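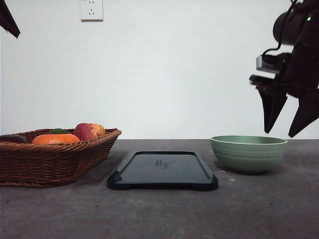
Keeping fruit on the counter

A wicker basket is a good place for fruit that doesn't need the refrigerator. Air gets in through the sides, and a soft spot shows up sooner than it would in a closed bag. Apples, oranges and tangerines can share a basket for a few days. After that, move the apples. They give off ethylene gas, and it hurries along anything nearby that is still ripening.

Put heavy fruit in first and leave the soft ones for the top. Fold a dish towel in the bottom if the weave is rough. Change the towel when you refill the basket.

Don't wash fruit before it goes in. Rinse each piece when you are ready to eat it.

A deep bowl works for lemons and limes, but go through it every 2 days. The fruit at the bottom gets no air and molds first. Use a shallow tray for plums and peaches, in one layer, stem end down. Once they give a little near the stem, put them in the refrigerator.

Cleaning wicker: shake out the crumbs, then go over the weave with a dry brush. An old toothbrush gets into the braid. Wipe with a cloth wrung out in warm water and a drop of dish soap, then with plain water. Do not soak it. Let it dry upside down overnight before any fruit goes back.

Concrete counters: wipe up citrus juice right away, as it etches the surface even when the sealer is fresh. Ceramic bowls with an unglazed foot can scratch, so stick felt pads underneath. We reseal ours every December.

Mirjam Willems writes that she lines her basket with a paper bag cut down to size and throws it out every 7 days.

Last updated Tuesday, June 27, 2023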